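Gripper swap checklist, bench 2, 9 Oct 2023
Filled in by Ivone Miranda. Comments are mine, so blame me for the grumbling.

We're comparing the Posia fingers with the Dudier ones on cloth pickup, same arms, same table. I do this list before each block of 300 picks.

1. E-stop reachable from the chair
OK. I pressed it with my elbow to be sure (works great, scared myself).

2. Finger screws, both arms
OK after one more quarter turn on the left. Somebody please put the small hex key back in the drawer!

3. Finger pads clean, no lint
OK now. The Dudier pads pick up fuzz like crazy, so I wiped them twice. Posia pads were fine.

4. Grip force limit loaded in the controller
OK. It came up with the old April settings again, so I reloaded by hand. Check the number on the screen, don't trust the file name.

5. Cables clear of the joints through full travel
COMMENT. No snags when I jogged it slowly, but I don't love how much slack is looping by the tray on the right arm. I'd like a clip or two before we go any faster.

6. Tray and cloths in place
OK. Cream cloth in the tray, pink towel flat in front of it.

7. Slow test pick, right arm only, left arm parked up high
OK. Jaws come down on top of the fabric and take a fold, and I keep my hands in my lap the whole time (mostly).

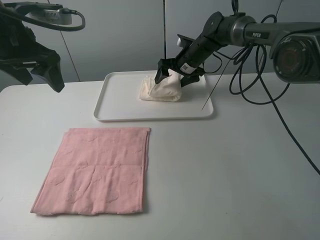 Rogério Xavier: I'd hold off on calling the force limit OK for both sets. The Dudier fingers are longer, so the same setting won't give you the same pinch at the tip. Can you put the gauge on each pair before the long run?

Fair point, and I've added it as 7b. I'll borrow the gauge from Alcides after lunch.

7b. Tip force measured, each finger set
OPEN. Nothing over 200 picks until it's filled in.

8. Camera mounts tight, view matches the reference shot
OK. I nudged one with my sleeve and had to redo it, so please look before you start.

9. Pick counter noted
OK, 1334 on the right arm. Pads get changed at 2000 whether they look worn or not.

10. Area clear, door sign flipped
OK.

Still to do: cable clips, 7b, and new pads ordered from Skalline. Dalva has the bench next, and she's starting with the Posia set.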